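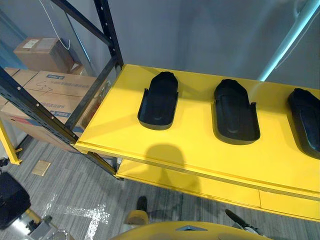

Ditte Mogensen would like to know why the Brurthorpe loop gets longer every time we publish it. Fair question. The loop hasn't moved. We have stopped letting the GPS cut corners through the lake.

Brurthorpe Footpaths and Inns, data card
Last updated: 10 March 2020
Maintainer: Blagoje Dimitrov

What's in it
3,261 waypoints on the public walking routes around Brurthorpe, of which 1,507 have a note on the path surface. Notes were typed on the move, so "mud" covers everything from damp grass to losing a boot.

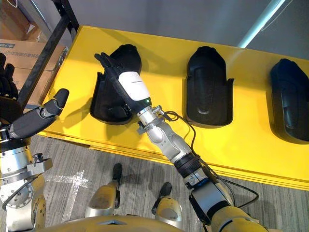
Fig. 1. Black shoe-shaped molds on a yellow table.

Files
waypoints.csv – one row per point, six columns: id, lat, lon, route, surface, note
routes.csv – route names, start points, and bus stops where there is a bus
inns.csv – opening hours as painted on the door, a loose guide at best

Known problems
The Bramach ridge was logged twice, in opposite directions, by people who disagree about which end is the start. Both versions are in. Positions under the trees can be off by up to 3 meters, more if you ask Ditte.
Route names with a Þ in them (the Þorgeirsson path, mainly) open badly in older spreadsheets. Set the import to UTF-8 before blaming us.

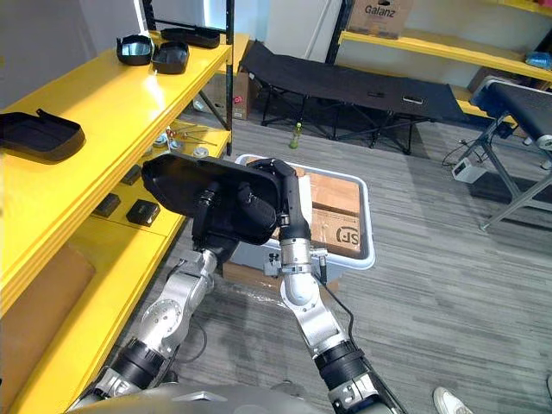

Reading time: 3 min

Updates
The Ameo ferry landing goes in next September, once the timetable settles down. Until then the route ends at the water, and so should you.

Corrections
Send the waypoint id and what you found there. "It was lovely" is welcome but has no column.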